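The Rope Under the Sink Money
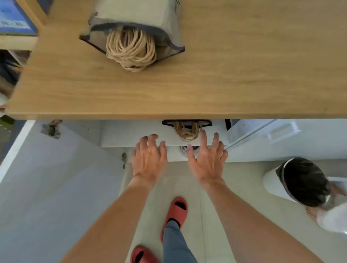 Rope in its gray bag on the counter, and more of it in the cabinet below.

Every home has a cupboard that gave up. Mulugeta Woldemariam's is a white one under the kitchen counter, and what it gave up to is rope.

He came to rope the way other men come to sourdough. Two summers ago he joined a weekend sailing club at Hulleck, bought a share in a dinghy called Lemma, and learned that a small boat needs a surprising quantity of line. The boat was sold within 11 months. The line stayed. By his own reckoning there are 360 feet of it in the apartment, and he has paid 450 dollars for it, a sum he had set aside for a new sink.

"It's good rope," he says, and he says it often.

The trouble with good rope is where to put it. The hall closet at the Brorkeck building is the width of an ironing board and already holds one. The bedroom was tried, briefly, and vetoed. So the kitchen it was: beige coils in a soft gray bag with a charcoal trim, and another coil hung up in the cabinet, where a more ordinary person would keep dish soap.

Bags, I'm told, are the answer. Rope left to itself on a shelf will tie knots no sailor has a name for. Coil it in even loops, tuck the end where you can find it again, and stand the bag with its mouth toward you. Woldemariam can do this in 20 seconds, or so he claims. The loops have their own opinion and tend to slump over the lip.

The storage people at Zeltovell sell a wall rack for this sort of thing. He has looked at it. It would need drilling, and the lease takes a dim view of drilling - so does his wife, who would like the counter back by October.

He has offered her the lower shelf of the hall closet. She has offered him a buyer.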